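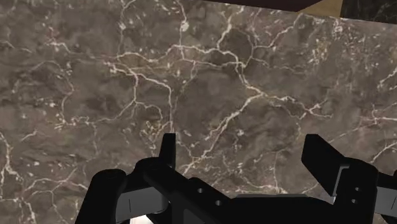

Will the live recording archive be open to listeners by the end of the grant period? The archive opens in August with the first batch of recordings, and the remaining tapes will be added as bands and labels clear them.

Last updated: Thursday, July 4, 2024

Progress report: Zondgate Live Tapes, second period

The grant pays for the transfer, cleanup and cataloging of concert tapes recorded at the Zondgate club during its years as a punk and metal room. We hold 387 tapes, mostly cassettes from the sound desk, plus a smaller number of reels.

Transfers

All of the cassettes have now been transferred. The reels are behind schedule. Several have sticky-shed problems and need baking before they can be played, and the studio we use, Lornex, has one oven and a waiting list. We have booked two sessions there and expect to finish the reels before the final report.

Permissions

This has been the slowest part of the work. We have signed agreements for 60 sets. Another 28 are with bands who have agreed by email but have not returned the form. The members of Mạch gave us permission for all of their sets, including the long one from the club's closing weekend, and lent us flyers and set lists to scan. Two labels have declined for now. Those tapes will be listed in the catalog without audio.

Catalog

Vokura, the database we chose last year, handles lineups and song titles well. It does not handle support acts that share a tape — we have had to enter each one by hand as a separate record. The supplier says a fix is planned but has not given a date.

Budget

Spending is within the agreed lines except for tape repair, where we are $2,000 over. We ask to move that amount from the launch event line. The launch would then be a listening night at the club's old bar with no hired sound system. No other changes are requested.

Next period

Finish the reels, chase the outstanding forms, and write short notes for the first batch. We would also like to record a few interviews with former door and sound staff if time allows.

3 comments | 11 shares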